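Feb 16, 2018

The old tower is open on the bench and I still don't believe it's worth saving.

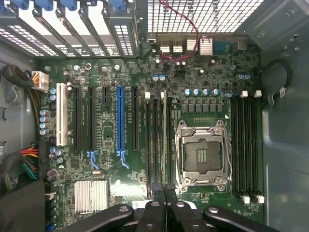 What I was told, and what I think

Nerea Carrasco says it only needs a cleaning and more memory. She said the same about the last one, and that one ended up holding a door open until July. I like Nerea, and she did bring the screwdriver set back, but she has never met a computer she would call dead. Her reasoning this time is that the case is good. Fine, the case is good. A good metal box is a good metal box. I could keep bread in it.

She wants it for the front desk at Kidum, where they look up orders and print labels and not much else. The man at the shop on Heydari quoted her 400 for a refurbished machine with a warranty, and she took that as an insult. So now it's my evening, and my bench.

I will say this for whoever designed the inside, they liked blue plastic. There are blue clips along the top of the slot covers, the kind that are supposed to let you swap cards without screws. I have my doubts about every clip ever sold as tool free. In my experience you get two good uses out of them and then you go looking for a screw anyway. The blue latches on the slots are the same story. I pressed one with my thumbnail, very gently, and felt it think about snapping.

The capacitors

Nerea's theory is that you can tell a bad board by the capacitors, and that if none of them bulge you're in the clear. I've read that too. I've also had a board with perfect, flat, handsome capacitors that wouldn't hold a clock setting overnight. I looked at the four silver ones next to the white slot for longer than they deserved, and all I got out of it was a stiff neck. I'm not writing down "capacitors good." I'm writing down "looked at capacitors."

There's a thin red and black pair, twisted together, looping down across the back ports. I wanted to follow it to its end before touching anything else and then the phone rang, so that's for tomorrow. I don't like a loose loop of wire there. Maybe it was always like that. People who say "it came that way from the factory" weren't at the factory.

Plan, such as it is

Take the power cables off one at a time and put a bit of tape on each. Last time I trusted my memory and paid for it. Brush out the mesh and the fins on the heatsink. Then one stick of memory, the one I know works, and see if it gets as far as a beep. If it doesn't beep I'm going to tell Nerea no, and I'm going to say it over the phone so I don't have to see her face.

She has offered me 51 for the whole job, parts not included. I asked how she got to that number and she said it was what was in the envelope. I said I'd think about it, and then I went and cleared the bench, so I suppose she knew.

One more thing to remember. The people at Nilthorpe take old electronics for recycling, but they close at 5 and they want the drive out first. I wrote their hours on the back of the receipt, which is in the drawer with the tape.

Going to bed. I left the side panel leaning against the wall, and I'll trip on it in the morning.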